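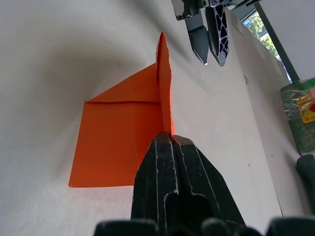

Orange paper folded into a flat, plane-like shape with one fin standing up.

Paper folding is back on the program in Endton this month, with a run of short sessions at the Pryor building and a display of finished pieces to follow.

The Nillska Paper Club is asking residents to help make 100 folded models. Sheets will be handed out at the door in orange and green, the club's two colors for the summer. There is no charge, and people can keep what they make or leave it for the display.

Each session runs for two hours and takes up to 16 people. Beginners start with a center crease and a pair of diagonals, then move on to a plane or a pointed piece with flaps. More experienced folders can bring their own patterns. Scissors and glue will not be used.

The club ran a smaller version last year in the Pradine reading room, where there was space for only four people at a table. Several asked afterward for larger tables and more time on the early steps — a point the club says it has taken on board.
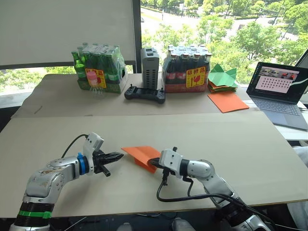 Karine Turcotte, writing in to the club after last year's sessions, said the first diagonal was where she always went wrong, and asked that the group wait until everyone had it before going on. She added that a heavier paper would be kinder to beginners, as thin sheets start to tear when a crease is opened and folded again.

The club has kept to a standard weight but will have spare sheets for anyone who wants to start over. A printed guide will be left on each table, with the steps numbered and the fold lines marked. 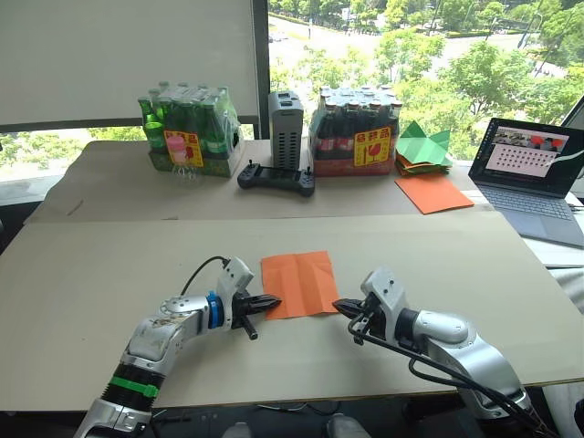
By Mahtab Kiani
August

A single square of paper is enough for most of the models on the list. The plane is the quickest to finish. The pointed pieces take longer and are stacked as they are made, so that they hold their shape until the display is put together.

Corey Sutcliffe is taking names for the sessions at the Pryor front desk. Places can be held by phone or in person until 4 p.m. on the day before. Children are welcome with an adult, who will count toward the room limit.

The display will go up in the Pryor entrance hall after the last session — models left without a name will stay with the club.

Last updated: August, 2 p.m.

Contact the newsdesk | © Endton Local News | Back to top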